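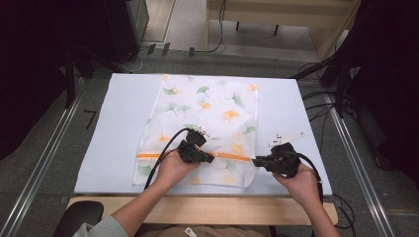

Figure 1. Mesh laundry bag with ginkgo-leaf print, laid flat on a white board.

Output Regulation in a Two-Cell Flashlight
Bok-nam Bang, Bit-na So
Tillthorpe, 2 Dec 2024

1. Purpose

The Skikex is a small aluminum flashlight that takes two AA cells and is sold with a stated high mode of 200 lumens. The leaflet gives one runtime and no curve. We wanted the shape of the curve: whether the driver holds the output level until the cells are spent, or lets it fall with the cell voltage.

2. Setup

The light was placed at one end of a closed cardboard tube, painted matte white inside, with a Zelenák light meter at the other end. The tube is not an integrating sphere and was not calibrated against one. All readings are therefore given as a percentage of the reading at 30 seconds, and we make no claim about the lumen figure. Cells were Nostulell rechargeables from a single pack, charged overnight and rested before use. A desk fan was left off for the first run and on for the second. 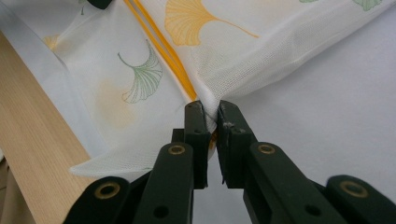
Mounting the flashlight gave more trouble than the electronics did. If the head tilts, the hotspot moves off the sensor and the reading drops, and in the log this looks the same as a step-down. Our first clamp had two narrow, flat jaws. Flat tips pressed together are fine on something that gives, as with the white mesh gathered between the two fingers in the second figure, but on a round barrel each face touches along one line and the light can roll. We changed to a V-block with a rubber strap and repeated both runs from full charge.

3. Results

Without the fan, output fell slowly over the first few minutes and then stayed flat. The drop out of regulation came at 2,984 seconds, after which the reading declined steadily with no further step. With the fan on, the early fall was smaller — the head was also cooler to the touch — and the flat section sat slightly higher.

4. Limits

One flashlight was tested, with one type of cell. Head temperature was judged by hand. Low mode was not logged, and the switch was not cycled during a run.

5. Further work

Bit-na So will repeat the test with alkaline cells and a thermocouple taped to the head. The log files and the tube drawing are in the project folder.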